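Golf stuff, garage bench, keep it short. Wrote most of this Tuesday night with a grip half stuck to my hand so bear with me.

## Regripping at home

You need: hook blade, double sided grip tape, solvent, a vise with a rubber clamp, a pan to catch the drips. Old towel. Another old towel.

- Cut the old grip off AWAY from you. Hook blade only on graphite, a straight blade will nick the shaft and you won't see it till it snaps.
- Old tape: warm it with a hair dryer, low. Peel slow. Scraper if it's steel, plastic scraper if its graphite.
- Wipe the shaft down with solvent, let it dry.
- New tape, leave half an inch past the butt end, twist it and tuck it in the hole.
- Finger over the vent hole, pour solvent in the grip, slosh, dump it over the tape. All of the tape. Be generous, dry spots are where the grip stops halfway on and then you're cutting off a brand new one.
- Push it on in one go. No resting. Line up the logo before it grabs, you've got maybe a minute.
- Leave overnight. I've played on them after 4 hours. One twisted on the sixth tee.

Garage door open the whole time. Pilot light on the water heater off, or do it outside.

I use Baysal cord grips on the irons and whatever's on sale for the woods. Fongchan Bunnag at the range puts an extra wrap of tape under the right hand, says it quiets his hook. Tried it, felt like holding a broom. Might be you like it.

## Cleaning clubs

Bucket, warm water, squirt of dish soap. Irons only, and only up to the hosel. Don't dunk woods or anything with a ferrule you care about. Soak ten minutes, old toothbrush, rinse, dry right away. Grooves: a wooden tee gets the packed dirt out fine, skip the wire brush on anything plated.

Grips get the same soapy rag. They go slick from hand oil and people buy new ones when a scrub would of fixed it. If they're still shiny after, a light pass with fine sandpaper. Light.

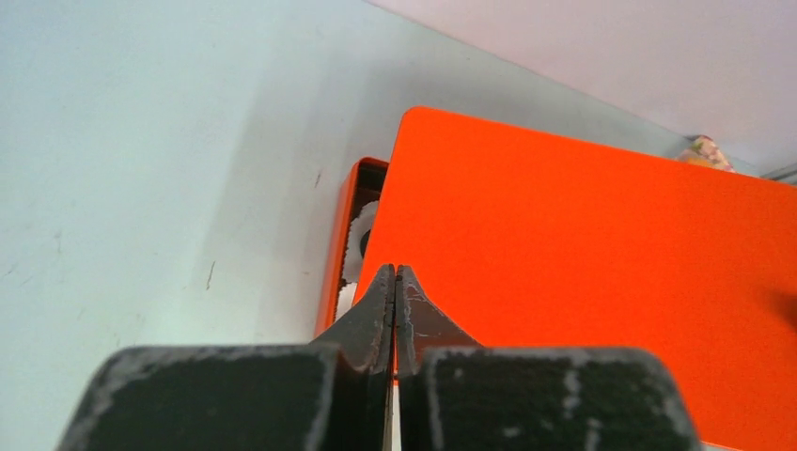
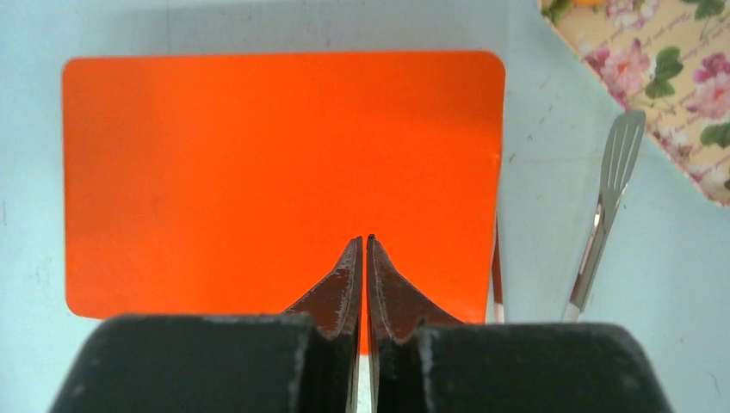 Bright orange, both of them.

## Wet shoes

Insoles out first. Newspaper in, change it after 2 hours, then leave it overnight. Not on the heater, the glue lets go and the sole peels at the toe. Mine did in November, Clindetti pair, second season. Contact cement and a night in the clamps got me through till spring.

Spikes: a dab of grease on the threads when you put new ones in. Hand tight plus a quarter turn. If one's stuck, hot water on the sole for a few minutes then try the wrench again. Still stuck, two small holes and needle nose pliers.

## Bag zippers, straps, etc

- Sticky zipper: candle stub or a bar of soap, rub both sides, run it back and forth.
- Bag smells? Empty ALL the pockets (found a banana once). Baking soda in overnight, vacuum out.
- Stand legs squeaking: silicone spray, not oil. Oil picks up sand.
- Torn strap stitching, dental floss and a heavy needle. Holds better than thread.

## Towels

No fabric softener. Makes them smear water around. Wash warm, hang dry. Cut a slit in the middle and hang it over a club head, saves buying the ones with the clip.

## Putting mat that won't lie flat

Roll it backward, leave it an hour, then flat with books on the ends. Tarık Çetinkaya irons his through a damp cloth on low. Works, but test a corner first, the cheap foam backing melts.

Next one will be loft and lie, once I get the Gridum bending bar back. My 64 degree is way off and I'm not paying the shop again.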